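4.3 Setting up the label printer for lost property

The Penano 802 label printer is supplied ready for use with Navham desk software. Complete the steps in this section before the first item is registered.

1. Place the printer on a level surface and connect the mains lead. The status light turns green when the printer is ready.

2. Open the roll cover and insert a roll of labels with the printed side facing up. Each roll holds 2,000 labels.

3. In the Items menu, choose New Entry and enter a description of the article.

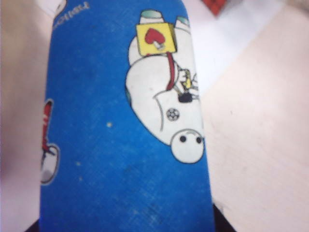 4. Select a category — Bags, Stationery, Games or Other — and press Print.

Note: Articles handed in together should share one entry number. Add a suffix for each piece, for example 103-A and 103-B.

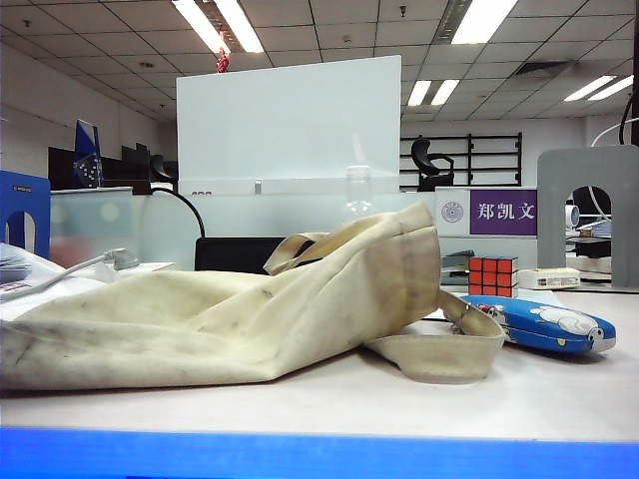 The suffix appears on the label beneath the barcode and cannot be changed once printed. To correct an error, cancel the entry and begin again.

Caution: Do not pull a label while the printer is feeding. Wait 10 seconds after the last label before opening the cover.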